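The small table by the bed, and what ends up on it 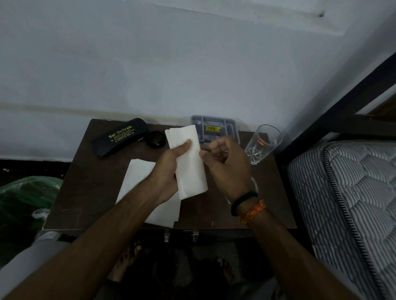 Naheed Cheema told me over the phone that she can judge how a week has gone by the state of her bedside table, and that she'd rather sort out a whole kitchen than that one little square of wood. I laughed, and then I went over there and saw her point!

We sat on the edge of the bed with our tea (hers went cold, she talks a lot) and started with tissues. She takes them out, folds them, means to use them, and the next morning they've spread all over the top. "I fold them in half and in half again," she said. "My mother did it, so now I can't see a flat tissue without wanting to do something about it."

I asked why not just keep the box there. "Because then the box is the table," she said. Fair enough. It lives on the windowsill now.

The gray tray with the dividers was my favorite part, because I own three and all of mine are full of dead batteries. Naheed's rule is that a section can hold one kind of thing. Hair ties in one, coins in another, and one kept free for whatever comes out of her pockets at night. She bought a fancier organizer from Hinura last November and gave it away. "It had 9 compartments and a lid. Who opens a lid at midnight?"

The glasses case stays at the back, always. She has knocked it down behind the bed too many times, and fishing it out means pulling the whole frame away from the wall. The black cable she has given up on. She's tried clips, she's tried twist ties, she's tried winding it around her hand, and it still tangles itself up by morning.

And the water glass? "On the bed side, so I can find it in the dark," she said, and then told me a long story about a spill and a library book that cost her 151 rupees in fines.

The nightly tidy takes her 45 seconds. She timed it once on her phone, on a bet with her sister, and she's still waiting to be paid.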